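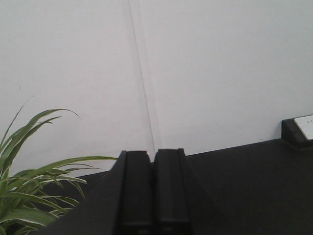

Moving Your Contacts and Texts to the Vatis 7

Updated November
By the Vukton Phone Guides desk

Your new Vatis 7 can pull in nearly everything from your old phone in one go, and it's a treat to watch your whole contact list fill in by itself! This section covers the Urkine Transfer app, which comes already loaded on the Vatis 7 (look in the Tools folder on the second home screen). If you're coming from another Vatis phone, the app is on that one too. For any other phone, download it from the app store first.

Before you start

- Charge both phones to at least 40 percent. The app won't begin a transfer below that.
- Turn on Wi-Fi on both phones. They don't have to be on the same network, but the Wi-Fi switch has to be on.
- Finish the first-time setup on the Vatis 7, including the screen lock.
- Leave the SIM card in your old phone for now. You can move it when you're done.

Copy your contacts and texts

1. On the Vatis 7, open Tools > Urkine Transfer and tap This Is My New Phone.
2. On the old phone, open the same app and tap This Is My Old Phone.
3. A code shows up on the new phone. Point the old phone's camera at it and hold still until both phones buzz.
4. If the camera won't pick up the code, tap Type It Instead and enter the number printed under it.
5. Pick what you want to bring over. Contacts, Texts and Call History are checked for you. Tap the arrow next to Texts if you only want certain conversations (very handy if you have years of old delivery alerts!).
6. Tap Start on the new phone, then Allow on the old one.
7. Wait for the green bar to fill on both phones, then tap Done.

Note: Picture messages come across after the plain texts, so a conversation may look half empty for a while. Keep the app open and they'll drop into place.

Caution: Don't take a call on the old phone while the bar is moving. Answering stops the transfer, and you'll have to go back to step 5. Anything already copied stays put, and the app skips it the second time through.

Clean up doubles

Nearly everyone ends up with a few people listed twice, and the Vatis 7 has a great little tool for this.

1. Open Contacts and tap the three dots at the top right.
2. Tap Tidy Up > Find Doubles.
3. Check each suggested pair. Tap Merge to join them or Skip to leave them alone.

Merged by mistake? Go back to Tidy Up, tap Undo Merge, and choose the name. You have 2 days to change your mind.

If the transfer stops with Error 63

Error 63 means the two phones lost each other. Close the app on both, move the phones closer together, and start again from step 1. If it comes back, turn off Battery Saver on the old phone and restart it. People moving from an older Sugawara handset should also open Settings > Connections and turn off Auto Sleep Wi-Fi, then turn it back on after the transfer.

Caution: Don't erase the old phone until you've opened Contacts and Messages on the Vatis 7 and scrolled all the way down in both.

Related items
Set up voicemail on the Vatis 7
Move photos and videos with Urkine Transfer
Change your ringtone and text sounds
Back up a Sugawara phone before you trade it in
Turn Battery Saver on or off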